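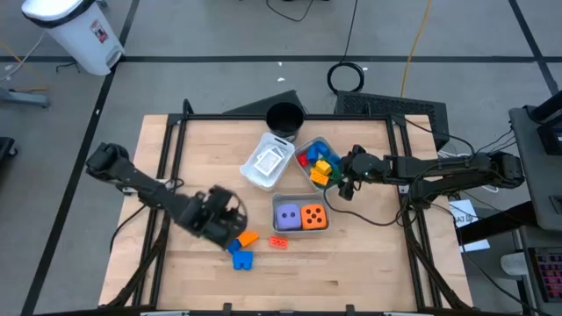 Toy blocks on a light wooden tabletop.

I'd been trying to get Anitha Shetty to sit down with me since May, and when she finally did she brought snacks and a bag of library tote samples, so we got off to a slow start (I picked the green one).

Anitha runs the toy library on Prester Street, two rooms above a shoe repair shop, and if you have small kids in this part of town you've probably stood in her line. She has 339 families signed up now. When she opened it was 16, and she was related to four of them!

"My sister thought I was having a breakdown," she told me. "I had puzzles in the bathtub. I had a train set under the bed that I kept stepping on."

I asked what goes out the most, expecting something with batteries. Blocks, she said, without even looking up from her tea. "Blocks, then the play kitchen, then blocks again. A two-year-old knocks them down and a nine-year-old builds a parking garage. Parents borrow them for a week and ask for three more."

And the missing pieces? I had to ask, I'm a person who once returned a farm set minus the farmer. She laughed at me for quite a while.

"We don't fine anybody. Gopinath goes through the bins at night and fills the gaps from the spares drawer. Your farmer is probably a pirate now."

The money part is less fun. Rent is going up, and a new set of shelves cost her almost 3000 dollars, which she's still a little mad about. She'd like a ground floor place, somewhere you can get a stroller in without carrying it up the stairs, and she's been to look at the old Chowdary bakery twice.

"It still smells like bread in there," she said. "I'd get nothing done."

Saturdays are out for now, but she's open until six most evenings, and she says come even if you only want to look.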